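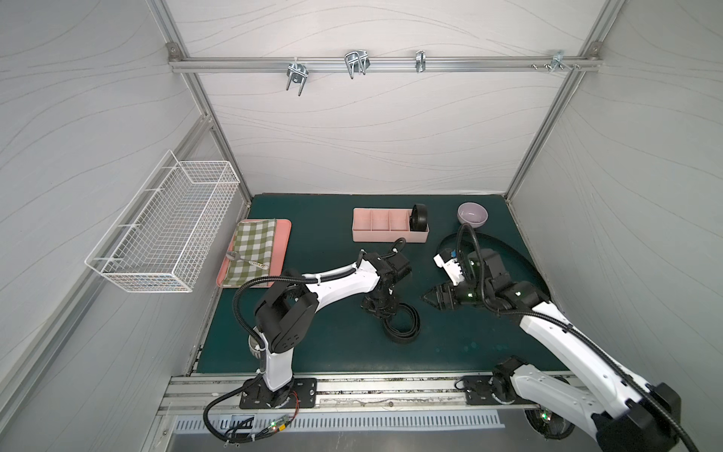 According to Lutfa Nanayakkara, the hardest part of building a robot at home is the cables, and she would like more people to say so before others spend their savings on motors. She made this remark at the open evening of the Erano shared workshop, where the two-arm cell was shown to visitors on August 24, 2023.

The cell is a project of members who meet after work. It has two white-and-black arms on a dark green table, with pale walls on the sides and a rail with hooks on the back wall. The group wants it to do small jobs of the house: to put a spoon on a napkin, to take a roll of tape out of an organizer, to hang light things on a hook. At the moment each of these jobs is being taught separately, and the members say they are not in a hurry.

The work began in February, when Aparecida Trindade brought the plan of the enclosure and asked who could cut aluminum profiles straight. The first version was too narrow. When both arms reached for the same place, the elbows touched the walls, and the whole enclosure had to be opened and made again with a wider back. The second version has stayed, with small changes.

Inside the workshop the project is called Bomix, a name which was chosen by vote and which not all members like. Its control program was written by Vasylyna Vakulenko and is now in its version 8. The program lets one arm wait while the other is moving near the center of the table. Visitors asked many times why the arms do not simply work at the same moment. Vakulenko answered that they can do this, but that she prefers to repair software and not grippers.

The grippers are indeed the part which is most often repaired. The group has used 32 printed fingers until now, most of them broken during the exercises with the spoon. A metal spoon is thin and slides easily on cloth, and a finger that presses too strongly on the table cracks near the screw. A softer material is being tested, and the members hope to have results before the winter.

The workshop will keep the cell open to new people. No experience is required, but those who want to move the arms must first follow two short lessons on safety. Groups are limited to 5 persons, as there is not much space near the table. Names can be left with Ivone Andrade at the entrance desk, also by those who only want to help with the cables.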